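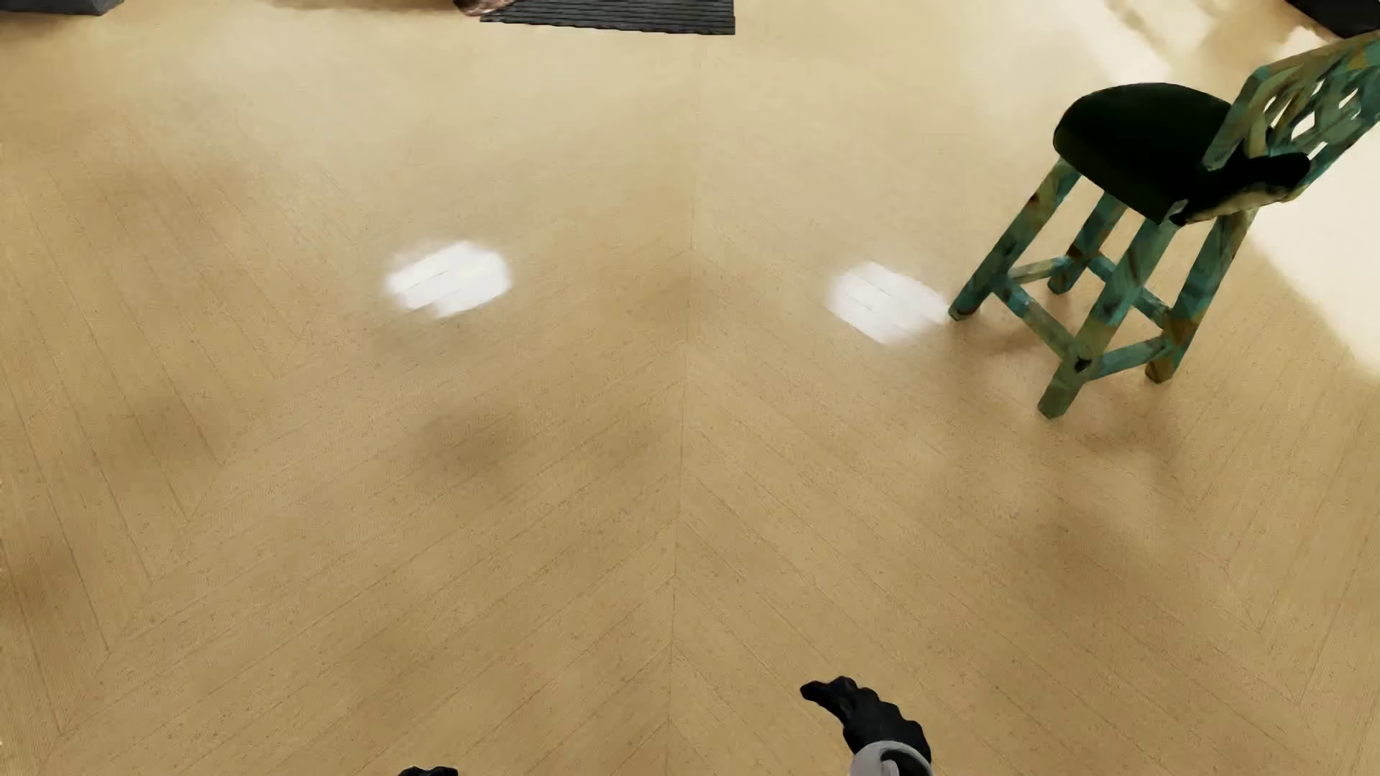
Farmont Floors — FAQ

Do you sell direct?
Yes. Pickup or delivery. Counter opens 7 a.m., closes when the last truck is loaded.

How long do the boards need to sit before install?
7 days, in the room they're going in. Heat on if you normally have it on. Boxes flat, not on end.

Do I need an underlayment?
Over concrete, yes. Over old plywood, usually. We stock Corkia in rolls, ask at the counter for the right thickness. Upstairs apartment — check your building rules first, we can't do that for you.

How much extra should I order?
Straight lay, 7 percent. Chevron or herringbone, 13 percent. Lots of closets or odd corners, go higher.

Can I return unopened boxes?
Within 21 days, with the reciept. Opened boxes no. Special orders no.

Is chevron the same as herringbone?
No. Chevron ends are cut at an angle and meet in a point. Herringbone ends are square and overlap in a zigzag. Tell us which one when you order, people mix them up and the cuts are different.

What can I clean it with?
Damp mop, well wrung out. No steam. No vinegar. Skullinow cleaner is fine on all our finishes, Harawira oil soap only on the oiled ones.

Something scratched it. Now what?
Light scratch — touch-up pen. Deep one, bring a photo and your order number and we'll tell you if the board needs to come out.

Do you install?
Not at the moment. We keep a list of installers at the front desk. Most of them book up by April so call early.

Can I get samples?
Up to 13 per household, free. Postage is extra if you want them maild.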